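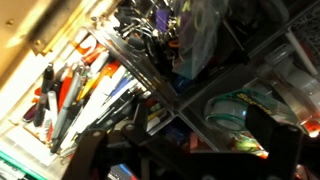 The arm is the cheap bit. I've said this so often in the past year that my partner now mouths it along with me, but if you take one thing from this piece before you ring a supplier, let it be that.

When we started planning at Hartley, I had a spreadsheet with a single fat line at the top (robot, one) and a few skinny ones underneath. By November the skinny ones had eaten the fat one. Mounting, a spare gripper, cables, insurance, delivery, someone to come out when it all stops - every one of them was a phone call, and every phone call ended in a number I hadn't written down.

I went to see Helmi Lehtinen in Prarkport, who has bought more of these things than I've bought cars, and asked her what people forget. "Fingers," she said, before I'd even sat down. Gripper fingers wear, they get knocked, and you want different ones once you've seen what your arm has to pick up. She budgets for 15 sets a year. I had budgeted for none!

Then there's the wrist camera. Rolau will sell you the arm with or without one, and the saving is tempting. Don't be tempted. If you want the thing to tell one pen from another in a packed desk tidy, it needs to look from close up, and adding a camera afterwards meant a new bracket, a new cable and 2 days of fiddling that I'd quite like back.

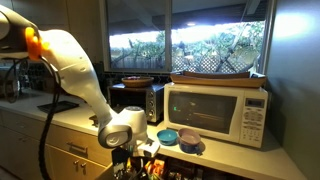

Reach is the other one. Brochures give you a lovely round figure for it, measured with the arm stretched straight out, and a kitchen worktop doesn't work like that. You've got a toaster oven and a microwave sitting on it, and the arm has to come over or round them with its elbow bent. We cut out a paper circle to the brochure's reach, laid it down, and felt very pleased with ourselves. Helmi told us to take a quarter off and do it again. We went up a size.

Cables, too. Allow far more length than you think, plus the clips and ties to keep it all out of the way of the drawers, and put it in the budget as its own line. Ours came to 218 pounds, which I still find a bit rude.

As for support contracts, I got quotes from Rolau and from Castel, and the gap between them was almost entirely down to how fast they promise to turn up. We took the slower one. If your arm is earning its keep every hour, you may well feel differently, and you should ask exactly what "on site" means before you sign anything (I asked, and the answer was longer than the contract).

My rule now is to take the price of the arm and add 50 per cent before showing the figure to anyone. It makes for an awkward first meeting and a much nicer second one. We're pricing another arm for the autumn, and fingers are on line two.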